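Putport Community Floristry Programme
Progress report to the Villalobos Fund, second reporting period
Prepared by Yatziri Meléndez, programme manager
2022-06-20

Summary

The programme is on schedule in four of its five work areas. Enrolment on the evening course is at target, the stem library has been catalogued and the hire scheme has opened to outside groups. Work on the cold store is behind, for reasons set out under Premises. No change to the total grant is requested. We ask the Fund to agree one transfer between budget lines, described at the end of this report.

Teaching

The introductory course ran twice in the period, with 32 learners enrolled across both runs. Attendance was lower in the second run, mainly in the two weeks when the Ivance bus route was diverted. The syllabus was left as approved except for session five, where wiring and taping now come before foam-free mechanics. Learners had been asked to build a base before they could secure a stem to it, and tutors reported that the session overran each time.

Artificial stems are used for the first three sessions and fresh material from the fourth. This keeps the cost of early practice low and lets learners take an arrangement apart and repeat it. Fresh material was bought from two growers under the standing order. One delivery was refused on quality grounds and credited in full.

Apolinar Olvera has completed the tutor handbook. It covers conditioning, colour grouping, proportion and costing, with a short section on sympathy work added at the request of the learners. A printed copy is held at Putport and at the Ivance annexe.

Stem library and hire scheme

The library now holds 308 catalogued artificial stems. Each has a stock number, a colour code, a measured length and a condition grade from A to C. Grade C stems are kept for cutting practice and are not hired out. The catalogue was first built as a spreadsheet and moved to Zenton in the second month of the period. The move took longer than planned because colour codes had been entered in two formats and had to be corrected by hand.
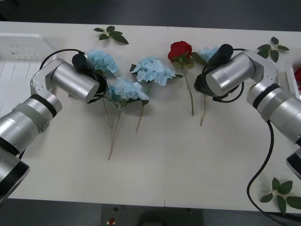 Artificial flowers on the white worktop, with a light blue hydrangea at the left.

Hydrangeas remain difficult to store. The heads flatten under weight and recover poorly, so they have been moved from drawers to open shelving. Roses and filler stems are still kept in drawers, sorted by length. A dust cover for the open shelving has been priced and can be met from the existing equipment line.

The hire scheme took 19 bookings, most of them from schools and parish groups. Three were returned late and one was returned incomplete. The deposit was kept in the last case and the missing stems were replaced like for like. Hire terms have been reworded so that the return date appears on the first page – it was previously in the notes on the back.

Work continues on a simple sheet showing how stems should be laid out for checking on return. The draft asks staff to lay them flat in a single layer before grading, with heads clear of one another. It will be tested on the July bookings before it is issued.
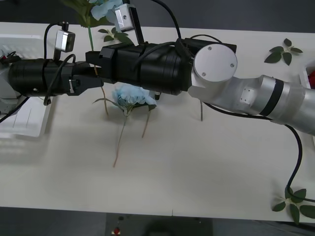 Premises

The cold store is the one area behind schedule. The electrical survey found that the existing supply could not carry the unit specified in the original bid. A smaller unit has been chosen and the order placed, and the supplier has confirmed delivery in July. Until then, fresh material is delivered on the morning of each session and held in buckets in the north corridor, which limits us to one fresh session a day.

Flooring repairs at the Ivance annexe are complete. The sink in the preparation room has been replaced and a second tap fitted.

Budget

Spending to date stands at 68 per cent of the annual grant. Tutor fees and materials are within their lines. The equipment line is underspent following the change of cold store unit, while transport is overspent – fuel and the extra deliveries account for most of the difference. We ask for the Fund's agreement to move the saving on the cold store to transport for the rest of the year.

Next period

Install and commission the cold store.
Issue the returns checking sheet.
Begin the intermediate course, subject to tutor availability.
Carry out a full stock check of the stem library against the Zenton records.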